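Napa cabbage kimchi, first batch: how salty is too salty?
Home Fermenting > Cabbage and Roots
364 views, page 1 of 1

maggie_brines
OK so I finally did it. I've been eating my neighbor Malsha Gazi's kimchi for years and she's moving to Trembridge in the fall, so it was learn or go without. I cut up two napas, salted them overnight, rinsed them, made the paste, packed the jar. I tasted a piece this morning (day 3) and my whole face folded up. It's SO salty. Is this ruined, or does it mellow out? I used plain sea salt and, um, I didn't weigh anything.

Steinar D.
Overnight is your problem. I never go past 2 hours with quarters, turning them every half hour. You want the thick part of the stem to bend without snapping, and then you get it out of there.

oldcrock
Disagree with Steinar, and I've disagreed with him on this before. Overnight is fine if you go light on the salt. Weigh the trimmed cabbage and use a low percentage. Two hours works when you bury it in salt, and then you're rinsing forever.

Steinar D.
I rinse three times. It takes five minutes. I wouldn't call that forever.

Guðlaug H.
Maggie, before you toss it, grate a daikon into thick matchsticks and push them down through the jar. No salt on the radish at all! It pulls salt out of the cabbage and you get a bigger batch. Give it another week in the fridge and taste again. I have saved worse than yours this way, including one my own mother wouldn't touch.

maggie_brines
Radish! I have half of one in the drawer. Going in tonight. How many rinses did everybody do, by the way? I did one and it was kind of a lazy one.

oldcrock
Well, there you go.

peppercorn_lu
I'd also ask which cabbage you bought. The ones I get from Rostine in the winter are tight and heavy and take forever to wilt. The summer ones are loose and they drink up salt like nothing else. Same recipe, totally different jar. I switched to buying from Buvton in April and had to relearn the whole thing.

Steinar D.
Agree on that. Heavy for its size, and squeeze the top. If it gives a lot, salt it less.

oldcrock
Squeezing doesn't tell you much. Look at the cut end. If it's brown and dried out I put it back.

peppercorn_lu
You can do both, guys.

maggie_brines
Update! The radish is in and it's already better — still salty, but now it's salty like a pickle and I ate some over rice without crying. Malsha tried it and said "next time, rinse," so I guess that's unanimous. I'm starting round two this weekend with one cabbage, on a kitchen scale, four hours, and I'll split the difference between you two so you can both be mad at me.
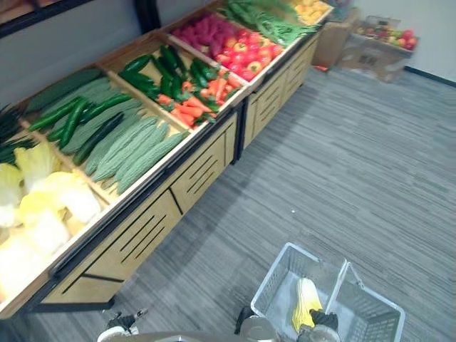 Napa for round two

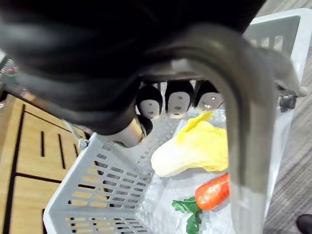 maggie_brines

oldcrock
Four hours is a coward's number but I'll allow it. Write down what the scale says.

Guðlaug H.
And keep the leftover radish brine, it's wonderful in pancake batter with scallions.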